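I'd been trying to pin Deepak Upadhyay down since May, when the Clesomow results first went around, and he finally said yes on the condition that I come to him and bring my own lunch. So off I went to Wolport, sandwich in the bag, to ask how you teach a machine to pick up something that doesn't want to be picked up.

Deepak runs Clesomow with Cirilo Ponce. The idea is easy enough to say: a person does a household job with a gripper in each hand, the whole thing gets recorded, and a robot arm learns from the recordings. No arm needed while you collect. "The arm is the slow, expensive bit," Deepak told me. "So we leave it at home until there's something for it to learn."

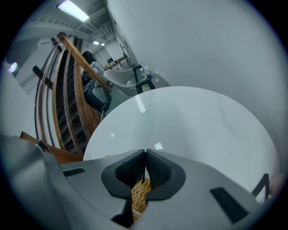
Wicker is where our conversation kept ending up, and I hadn't expected to spend most of an hour on it. A hard plastic block is simple, Deepak said – you squeeze, it stays the same shape, you lift. A weave gives a little, and it gives differently depending on where you've got hold of it. Their grippers have two black rubber pads that come together almost to a point at the top, so a bundle of strands can sit in the V between them, and how hard the person squeezes matters a lot. "People adjust without thinking. You ask them how they did it and they've no idea. But it's in the recording, and that's the bit we're after!"

I asked how much recording they'd needed. Cirilo, who had been quietly eating the other half of my sandwich, had the numbers ready. The full set is 2,114 demonstrations, and 693 of those involve something woven. The first version of the model was trained on 300 of the woven ones and was, in his words, "pretty hopeless, it would crush the rim and then look pleased with itself." At 530 it started going for the stiffer parts of the weave on its own.

"We never labelled the stiff parts," he said. "Nobody drew a box around a corner. It picked that up from where people's hands went."

The other half of the method is knowing where each gripper is in the room. They put a cube covered in black and white square patterns on each one, and a head-height view takes in both cubes and the table together. The jaw views are great up close but they can't tell you much about the other hand, Deepak said. Put them together and you can see one jaw resting against the front of a wicker tissue box while the other one is still up in the air, past the edge of the table.
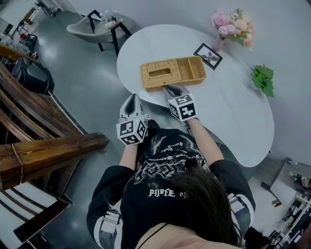 Why not just use a bare table?

I put this to them because I'd seen plenty of papers with one object on a nice clean bench. Deepak laughed and said their first paper looked exactly like that. The trouble came when they took the model to Valdovinos, the group that does their outside testing, and set it up in an ordinary sitting room. It fell to bits. There was a vase of flowers in the way and the policy treated it as part of the basket.

"So now we leave the flowers in," he said. "And the picture frames, and whatever else. If the person has to reach around it, good."

Cirilo is a bit more careful about all this. He reckons the variety of the rooms matters more than what's on the table, and he'd like to see a proper comparison before anybody quotes them on it (sorry, Cirilo). They're working on one with Nasness, who have a lot more rooms to offer.

Cords are next on the list. A thin cord hangs and swings, and a small change at the fingertips can send the end of it anywhere. Deepak thinks the close-up view from the gripper will do most of the work there. Cirilo thinks they'll need a lot more demonstrations than Deepak wants to pay for, and the two of them were still going at it when I put my coat on.
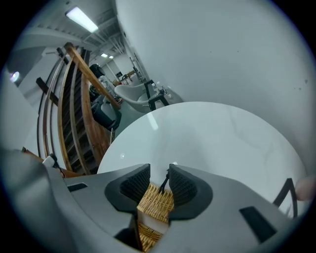
Gripper view with the woven piece between the fingers and a thin black cord hanging above it.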